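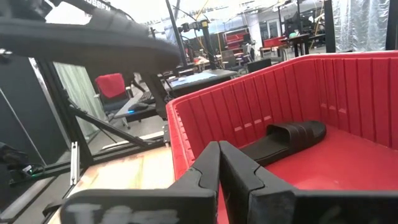 Bellcombe Food & Drink Desk

Review: Vastier, lunch and dinner

Vastier took over the old shoe repair shop on Rajan Street in November. It has 65 seats, a short bar and an open kitchen at the back. I ate there three times, twice for dinner and once for lunch, and paid for all of it.

The owners are Noemi Bassi and Gopinath Krishnan. They met working the line at a hotel and ran a lunch counter together before this. The menu is half hers and half his, and they don't try very hard to blend the two. You can order a plate of tagliatelle with rabbit and get a bowl of black lentils next to it. I did, and the lentils were the better dish. They had been cooked a long time with butter and came with a blistered green chili on top.

Starters run small. The fried artichokes ($17) were crisp and salty but there weren't many for the price. A chickpea pancake with pickled onion was cheaper and fed two of us. Skip the crab toast, which tasted mostly of mayonnaise on both visits.

For mains, get the lamb shoulder. It comes for two, with flatbread, yogurt and a sharp carrot salad, and we took some home. The whole fish was dry at the tail end. Our server, Weidong Qin, noticed we had left it and took it off the bill before we asked.

Desserts are the weak spot. The rice pudding was fine. The chocolate tart had been in the fridge too long and the crust had gone soft.

The wine list is mostly Italian, with a few bottles under $40. Dinner for three with one bottle came to $232 before tip. Lunch is a better deal, and the room is quieter. By 7:30 p.m. you have to lean in to hear anyone across the table, and the two-tops by the door get a draft.

Service was quick at lunch and slow at dinner. On the second night we waited close to an hour between starters and mains.

I would go back for the lentils and the lamb, and ask for a table along the far wall. Reservations by phone only. Street parking, or the garage on Vakon Avenue.

Wolfram Hagedorn

167 shares | 17 comments

Recent reviews
Two new bakeries on the east side
Breakfast at the Vakon Diner
Gangadharan Nambiar's dosa cart finds a permanent spot
Where to get soup after 9 p.m.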